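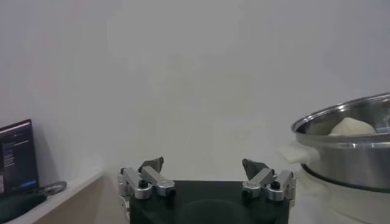
Wrist view, gripper open, steamer at right with one bun in the tray.

Dirnon Wrist Guard Kit for two-finger grippers
Part no. 3355
Maker: Flotier

The Dirnon kit sets limits for shared kitchen and bench cells where a gripper works near steam, hot metal or food. It contains a limit card, a lens cover, two finger sleeves and a printed setup sheet.

Use limits
Keep 60 mm between the fingertips and any heated rim during travel moves.
Hold travel speed to 200 mm/s within reach of a person.
Approach with the fingers fully open. Do not close until the arm has stopped.
Lift pots and trays by the handle only. Do not grip a rolled rim.
Keep screens, mice and cables outside the marked work area.

Before each shift
Check the finger pivots and screw heads for play. Wipe the sleeves and the lens cover. Run one empty open-and-close cycle and log the result. Replace the sleeves after 14 days of food work, or sooner if cut.

Fit
Suits the Bellora and Quezada wrist mounts. Other mounts need the adapter plate, sold separately. The kit does not replace a risk assessment of the full cell, and the limits on the card must be lowered if that assessment calls for it.

Setup sheet written by Wian Botha, checked by Halima Rweyemamu. Revised 16 January 2022. Sheets from before May of the previous year list the old sleeve size and should be thrown out.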